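Home > Laundry Care > Detergents > Lidano Concentrated Laundry Powder

Lidano Concentrated Laundry Powder, Unscented

Item no. 476
Box size: 6 lb
Brand: Lidano
Also available: Lidano Wool and Silk Liquid, Lidano Stain Bar

Lidano is a concentrated powder detergent for everyday washing. It contains no perfume, no dye and no fabric softener. It can be used in front-loading and top-loading machines, with hard or soft water, and at any temperature from cold to hot. The box comes with a cardboard scoop marked with two fill lines.

The powder is made for Wenudham by Bakilana, a small maker of household cleaning products. We have carried it since we opened the laundry section of the shop, and the recipe was last changed when the enzyme blend was updated. Boxes with the green stripe on the lid contain the current recipe.

How much to use

Fill the scoop to the lower line for a normal load in soft water. Fill it to the upper line for hard water or for heavily soiled work clothes. If you are not sure how hard your water is, your water supplier can tell you, or you can buy the Vutine test strips listed under Accessories.

Using more than the upper line will not get clothes cleaner. Too much detergent leaves a film on fabric, makes towels stiff and can cause the machine to add extra rinses. If you have switched from a regular powder, you will need to get used to a smaller amount.

Where to put it

In a front loader, put the powder in the main wash compartment of the dispenser drawer. If your drawer has a flap for liquid detergent, lift it or take it out first. You can also put the powder straight into the drum before the clothes go in, at the back. Do not pour it on top of dry, dark clothes.

In a top loader, add the powder first, start the water, and then add the clothes.
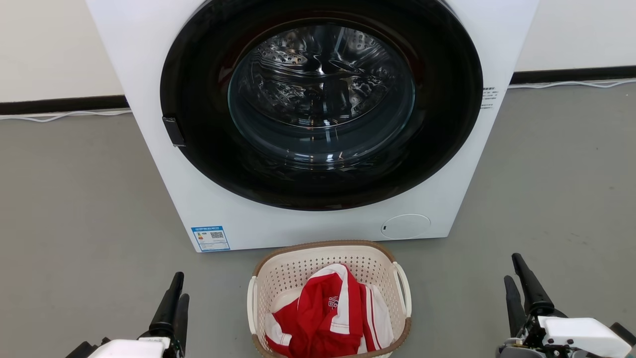 Front loader with a clear door window and stainless steel drum.

Cleaning the machine

The powder can be used for a maintenance wash. Run the hottest cotton cycle with no laundry, using one scoop filled to the upper line. Once a month is enough for most homes. If you wash mostly in cold water, do it every two weeks. Wipe the door seal with a damp cloth afterward and leave the door ajar so the inside can dry.

Not suitable for

Wool, silk and down. The enzymes in this powder break down protein stains, and they can damage these fibers in the same way. Use Lidano Wool and Silk Liquid instead. Check the care label on anything with a waterproof coating.

Ingredients

Sodium carbonate, sodium percarbonate, sodium citrate, plant-based surfactants, sodium silicate, cellulose gum, enzymes (protease, amylase). The percarbonate releases oxygen in warm water and helps with tea, coffee and fruit stains. It has little effect in a cold wash, so pre-soak those items in warm water if the fabric allows.

Storage and safety

Keep the box closed and in a dry place. Powder that has clumped from damp can still be used if you break it up, but it may dissolve more slowly. Keep out of reach of children and pets. Causes eye irritation. If powder gets in the eyes, rinse with plenty of water for several minutes and get medical advice if irritation continues.

Customer review

"Two of us at home have sensitive skin and this is the one we have stayed with. Towels came out softer after I cut down to the lower line. The scoop is flimsy and mine got soggy, so I use an old measuring spoon now."
Theophilus Adjei

Shipping and returns

Orders packed before 2 p.m. go out the same day. Unopened boxes can be returned for a full refund. If a box arrives split or wet, send us a photo and we will replace it.

Related items

Lidano Stain Bar, item no. 330
Vutine Water Hardness Test Strips, item no. 285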